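Chapter 9
Gathering Demonstrations by Hand

Chapter 8 treated the training set as something already sitting on a disk. Somebody has to make it, though, and the way it is made limits what any model trained on it can do. A policy that has only seen books placed from the right will have little idea what to do with a book that starts on the left. No change to the network fixes that. The repair is made at the table, with more and better examples.

We will follow one task through the whole chapter: putting a book into an upright holder. It looks easy, and for an adult it is. For a learning system it has several hard parts. The book is thin and wide, so a small error in the grasp becomes a large error at the far corner. The holder may be partly transparent, which makes its edges difficult to find in a camera image. And the last part of the motion involves contact, where the book touches the holder before it is fully in place.

9.1 Demonstrating without a robot arm

There are three common ways to record a demonstration. In teleoperation, a person steers a real arm from a distance. In kinesthetic teaching, the person takes hold of the arm and moves it through the task. In the third way, the person carries the gripper and does the task directly, with no arm involved. The Serrano exercises in this chapter use the third way, with one gripper in each hand.

Hand-held grippers are quick to learn. New operators at Dulterent, the practice lab described in the exercises, usually record usable episodes after roughly 18 attempts. The person feels the contact through the tool and adjusts without thinking about it. The cost comes later, when the recorded motion has to be carried out by an arm that may not reach as far or bend the same way as a human wrist.
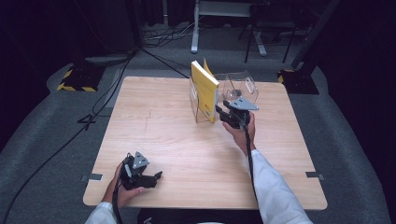 Figure 9.1 Book-and-holder task with two hand-held grippers. The right gripper is against the side of the book; the left gripper is open.

The two hands do not have to be equally busy. In many episodes one gripper does most of the work while the other waits or steadies something. Record both streams all the same. A waiting hand is part of the demonstration, and a two-handed policy needs examples of when to leave a hand alone.

9.2 What counts as an episode

An episode begins when both grippers are in their start positions and ends when the operator has let go of the object and moved clear. Agree on these two points before recording anything. In the Posteck set, used in Section 9.5, early operators stopped the recording as soon as the book was in place. The trained policy then held on to the book and never released it, and 53 episodes had to be recorded again.

Keep failed attempts, but label them. An episode in which the book slips and is picked up again can be useful — it shows a recovery — while one in which the operator gives up halfway should stay out of the main set.

9.3 Planning the variation

Before a session, write down what will change between episodes and what will stay fixed. For the book task, the usual choices are the starting position of the book, its angle, its thickness and color, and the position of the holder. Change one or two of these at a time at first. The Vista planning sheet at the end of the chapter has a row for each.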